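Lists > Nestlow users > Arm maintenance > Re: right wrist cable rubbing

On the Trimton list, Ásgeirsdóttir wrote:
> Our right arm drops out whenever the wrist rolls past 76 degrees.
> Left arm is fine. We reseated the connector and it came back
> after 2 hours. Is this the cable or the wrist board?

Check the cable first. We had the same fault on our two-arm setup at Postach. The jacket had worn through at the last clip before the wrist, and the board was fine.

Power down and take off the clip. Roll the wrist by hand to both ends of its travel and watch the slack. If the cable goes tight at either end, the loop is too short. Ours needed 15 mm more.
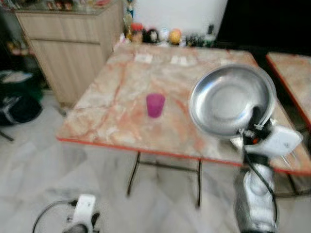
After changing the loop, redo the wrist zero before you run anything at the table. Then run the cup and bowl routine at low speed. We do 21 cycles and read the log for dropped packets on that joint. If it stays clean, go back to normal speed and run the same number again.

Don't pull the new tie tight. It should hold the cable and still let it turn a little.

If you still get dropouts with a good loop, swap the left and right cables. If the fault moves to the left arm, order a cable. If it stays on the right, send me the log and the firmware version.

Postach workshop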